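Minutes of the shared kitchen meeting, Landum building, May
Start: 4 p.m.
Present: Vitalii Prokopenko (chair), Lino Barbieri, Inna Melnychuk, Oddur Steinarsdóttir (minutes)
Excused: Hryhorii Romaniuk

1. Minutes of the previous meeting
The minutes were accepted with one correction. The second drawer, and not the first, is the place for the tea towels.

2. Snack money
Lino reported that 600 was collected for the spring period and that almost all of it is spent. The biggest part went to crackers and dried fruit from Forkeck. Inna asked if we can buy fewer crackers, as the people on the upper floor bring their own. Vitalii does not agree and would like to wait until the new colleagues from Yu have moved in. It was decided to keep the same order for one more period. Lino will send the bill to all 34 members of the kitchen list.

3. Cupboards
The cupboard over the sink was cleaned by Inna and Hryhorii. They found nine jars without a name or date. The jars stay on the window sill until the next meeting and after that they are thrown away. Oddur asked that everybody writes the name on the lid and on the side also - the lids get exchanged.
The Ositz kettle still leaks at the handle. Vitalii will ask if the repair is possible. If it is too expensive, we come back to this point.

4. Opened food
There was a longer discussion on this point. Lino finds that opened packets become soft after one day and that crumbs go everywhere. Inna proposed clips, but the last clips disappeared in a few weeks. It was agreed that opened packets go into the tin with the blue lid, and that the person who opens the last one writes it on the shopping paper. Oddur will look for a second tin.

5. Allergies and the snack basket
Two members of the list have asked for more care with nuts and milk, and Inna will write to them with what was decided today. Snacks must stay in their own packet, also when they are put in the wicker basket on the wooden table, so that everybody can find the ingredients and allergen text beside the nutrition table. Vitalii remarked that this text is printed very small, and on shiny white film the light makes it even harder to read. Inna will therefore copy the allergens in large letters on a card and hang it next to the table. Lino gives her the list of what was bought. No packet should be emptied into a bowl before the card is ready. 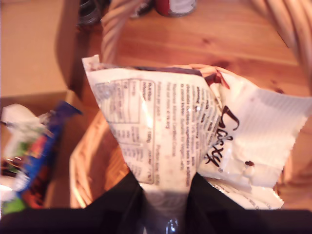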